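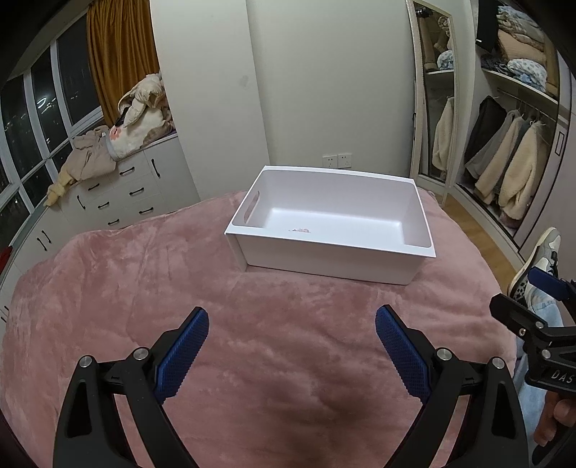
Small items go missing when clean clothes get dumped on the bed in one heap. We picked up a few fixes at the Peltosance open day on 9/21/23, where the demonstration was hand-held grippers doing ordinary tidying jobs. The work at hand was a white plastic bin on a plush blanket, and a bin like that is worth copying at home. Get one with a handle slot cut in the end wall and keep it for the small stuff: socks, hankies, baby things. Pale scraps are easy to miss against white plastic, so check the bottom before you put it away.

On the bed

Pull the blanket flat first. A bin on a rumpled pile tips when you lift one end.
Carry it with 2 hands if it holds more than socks.
Brush a plush blanket one way with your palm and small things show up better.

In the wardrobe

Heavy coats go at one end of the rail, jackets at the other. Fold spare blankets on the shelf with the fold facing out. Anything not worn since January goes in the donation bag.

Reiko Ichikawa ran the talk and took questions for 50 minutes. Most were about folding, and fitted sheets got the longest answer.

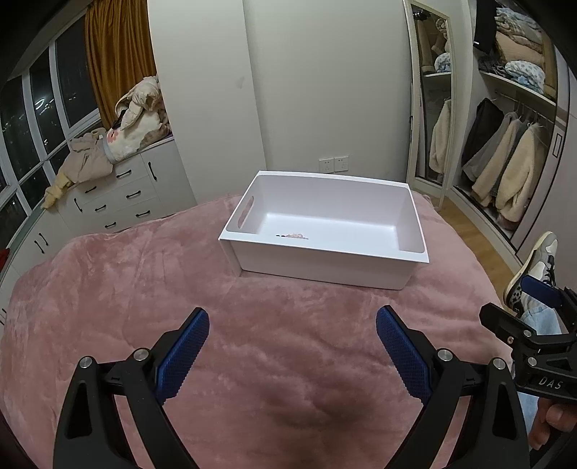 Chiyo Sekiguchi wrote in to say she lines her bin with an old tea towel in a dark colour, and finds stray buttons much faster that way.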